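Last updated: March

From: Leonie Lammers
To: laundry-ops list
Subject: Re: Sorting cell and the 2 p.m. shift

Bhupendra Sisodia wrote:

> Can someone from the Hencombe site say what the arms do to the
> roster? Our manager at Omel has seen the Albers quote and is
> talking about taking a person off the soil sort. I have 13 people
> on that shift and they are asking me, and I have nothing to tell
> them. I don't need the sales version. What jobs went, what jobs
> turned up, and who does them?
>
> Also, does it handle mixed lots? Most of ours come in as one bag
> per resident, everything together.

Bhupendra,

I'll take mixed lots first, as the roster answer depends on it.

The cell has two arms with a two-finger gripper on each. They work over a plastic basket on the floor. One arm lifts, the other takes a second hold, and the item is supposed to be spread enough for the software to decide what it is. With flat towels of one size this is dull to watch. With garments, the second hold is where the time goes. A lined garment shows one colour outside and another inside, and the classifier has to settle on which of them to go by.
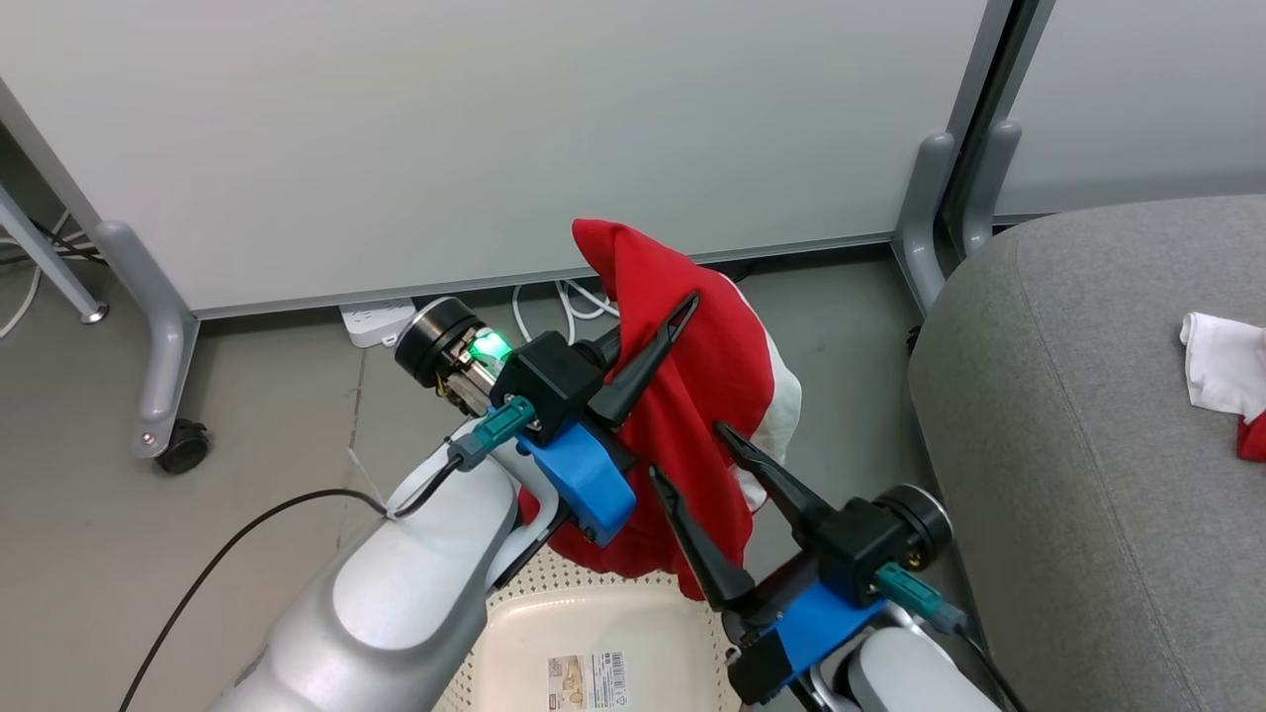

Both grippers on a red garment over the basket, Hencombe.

We set the colour rule to the outer fabric and gave the lining no weight. It took Jannik Görtz two evenings to get that right, and he is a maintenance fitter, so those were two evenings the folder line went without one. Put that in your costing. The Albers quote we received had no line for it.

The next fault class is the double pick. Small items cling to larger ones, and the gripper closes on whatever is between its fingers. Socks are the worst for this. White with red is the pairing I care about, for obvious reasons in a hot wash. We log every double pick that reaches the wash bins. In the last full month there were 52, against 170 picks rejected at the cell and sent to the hand table. 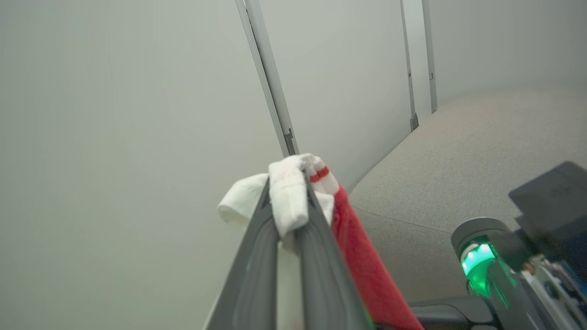
The reject threshold is a setting, and the site chooses it. Tighten it and fewer double picks get through, but the hand table fills up. Loosen it and the hand table looks quiet, and you find pink socks at the dryer. Whoever owns that number decides how hard the person at the hand table works. At our site it was first set by the office. Since February it has been set by the shift lead, with the change written on the board, and I would ask for that in writing before anything is installed.

Now the roster.

Jobs that went: one position on the soil sort, afternoon shift. Uwe Reinholz held it. He moved to the hand table at the same grade. No one was let go. I can't promise you Omel would do the same.

Jobs that turned up: the hand table, and cell tending. Tending means swapping baskets, clearing drops off the floor, keeping the cables out of the walkway and restarting after a stop. None of this was in the job descriptions. Edeltraud Sperling did it for a whole winter as a favour before it was written up and paid as a duty.

What changed for the people:

- Less bending and less handling of soiled items. Uwe says his back is better and I believe him.
- More standing in one place. We bought mats.
- The old sort was done by two people facing each other. The hand table is one person. Several staff raised this at the review before they raised anything about pay. We now rotate at the break.
- New starters learn fabrics more slowly, as they only see what the cell refuses. We put them on the manual morning sort first.

Checking pockets is still done by hand, before the basket goes in. Do not let anyone tell you the cell covers it.

On your one-bag-per-resident lots: we keep ours out of the cell. Tracking which item belongs to whom runs through Priteo at our site, and it expects a scan per item, which the arms don't do. If that is most of your volume, I'd question whether a position can come off your sort at all. Ask Albers to run a trial with your own bags, unsorted, and have your staff do the counting.

I can send you the tending duty sheet and the wording we used for the threshold. The sheet is two pages and the second one is mostly the restart procedure.

Leonie Lammers
Hencombe

4 replies | 11 shares

Recent in this list:
Re: Dryer lint screens, cleaning interval
Mats for the folding tables, which thickness?
Priteo scanners dropping off the network
Re: Re: Soil sort gloves, sizing
Minutes from the February call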